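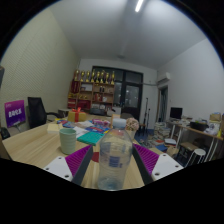
I've been putting off this write-up of the Nalton hand-held gripper kit since February, mostly for the pleasant reason that I kept wanting to use it a little longer before I said anything. My lab is small and our interest is narrow: we want to know how well a policy trained only on demonstrations from a hand-held tool, with no robot in the loop at all, carries over to an arm bolted to a bench. So the tool is everything to us. The first thing I look at on any of these is the fingertips, and Nalton's are soft ridged pads, a rather cheerful purple, set on white finger plates with small holes drilled in them and angled in toward whatever you're holding. A half-clear plastic water bottle is my favorite test for pads like these, partly filled if possible, since the walls give when you squeeze and the camera has to cope with seeing straight through the thing. Put it in an ordinary room with books and magazines spread over the table and a busy shelf behind, and you have a fair picture of what the policy will be asked to make sense of.

The kit comes with the gripper, a mount for the camera, a spare set of pads, and a license for the Hatosance software that turns your recordings into training data. Assembly took me one evening with a cup of tea going cold next to me. The printed guide skips a step where the trigger cable goes through the grip (it goes under the post, and you will be sorry if you send it over), but otherwise I had no complaints, and I'm not a handy person!

Now to the part most of you will be here for. Nalton leans on a training recipe called Trinasetti, and the idea behind it is simple enough that I was a bit suspicious. Instead of treating every demonstration as equally good, it scores short stretches of each one by how predictable the hand motion is from the camera view alone, and then it gives the wobbly, dithering stretches less weight. Anybody who has recorded demos knows those stretches well. You reach for the cup, you think better of it, you come at it from the other side, and a plain imitation learner dutifully studies your indecision.

We tried it with 200 demonstrations of a pick-and-place task, bottle to tray, split between me and my colleague Mwangi Minja, who is a much smoother operator than I am. We trained one policy with the weighting on and one with it off, same network and same number of steps, and ran each for 100 trials on our Higuchi arm with the bottle's starting spot shuffled between trials. The weighted policy dropped or missed the bottle 13 times. The unweighted one failed more than twice as often, and most of those failures had a familiar look, a sort of hovering just short of the grasp, which I'm sorry to say I recognized as my own.

I was pleased, and then Gervasio Herrera asked the question I should have asked, namely what happens if you only train on Mwangi's half. So we did that too. With clean demonstrations the weighting made hardly any difference, a trial or two either way, and I wouldn't hang anything on it. My reading is that Trinasetti is a fine remedy for mixed operators and won't do much for a careful one. We also only tested one task on one arm, and I'd love to hear from anyone who has tried it with cloth or with anything that needs two hands.

A few gripes about the hardware while I'm at it. The pads pick up lint like a sweater, and a linty pad slips, so keep a damp rag close by. The trigger spring is stiffer than it needs to be, and my hand was tired after some 10 minutes of steady recording. I started taking breaks sooner than I wanted to, and the demos got better, so maybe there's a lesson in there for me. Hatosance is slow to load long recordings and it forgets your folder every time you close it, which drove Mwangi up the wall.

Still, I like this kit very much. The grip feels balanced even with the camera on, the pads hold squashy things without crushing them, and swapping a worn pair takes two screws and a minute. If several people in your group take turns recording, and especially if some of them are beginners, I'd get it and leave the weighting switched on. If you have one patient expert doing all the demonstrations, the gripper is still worth having, but I'd spend the training time on more variety in your rooms and objects. We're collecting in a second room next, with worse light.

Print this page
E-mail this to a friend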